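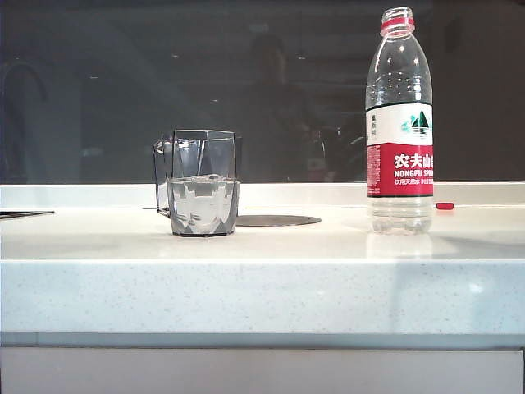 Vira Stetsiuk asked at the proposal stage why anyone would need a study of this when kitchen measures already have lines printed on them. Most drinking vessels do not, and people fill them by eye. The project looks at how well they do it when the wall is tinted and faceted, and whether the colour of the counter changes the result.

Unit 2197, Domestic Product Evaluation
Group: Kanako Hayashi, Sota Fukuda, Isamu Nakajima

1. Materials

The vessel is a clear smoke-grey plastic mug with flat sides and a squared loop handle. Water came from a Nongfu Spring bottle marked 550ml. The bottle was kept as the comparison vessel: its plastic is untinted, but the label wraps the middle and hides the level there. All pours were done on a white speckled countertop. The kitchen scale (Hirose, borrowed from the first-year store) reads to the gram, and we took one gram of water as one millilitre.

2. Procedure

Each participant poured to what they judged to be half the mug's height, standing, with the handle on the left. The mug was then weighed and the empty weight subtracted. After each pour it was emptied, dried with a tea towel and put back in the same orientation -- a small turn shifts the facet edges and moves the apparent waterline. We repeated this with the participant seated, so that the eye was closer to the level of the rim.

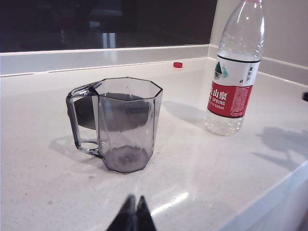

3. Results

Standing pours ran over the target more often than under it. Seated pours were closer and less scattered. Several participants said they had followed a bright band in the lower facets and taken it for the surface. Results from session 4 are left out, as the scale had not been zeroed.

4. Limitations

Only one mug was used. The dark-counter condition was dropped when the Fluvside kitchen was closed for repairs in February, so the question about counter colour stays open. Isamu also points out that half height is not half volume if the walls taper, and we did not measure the taper.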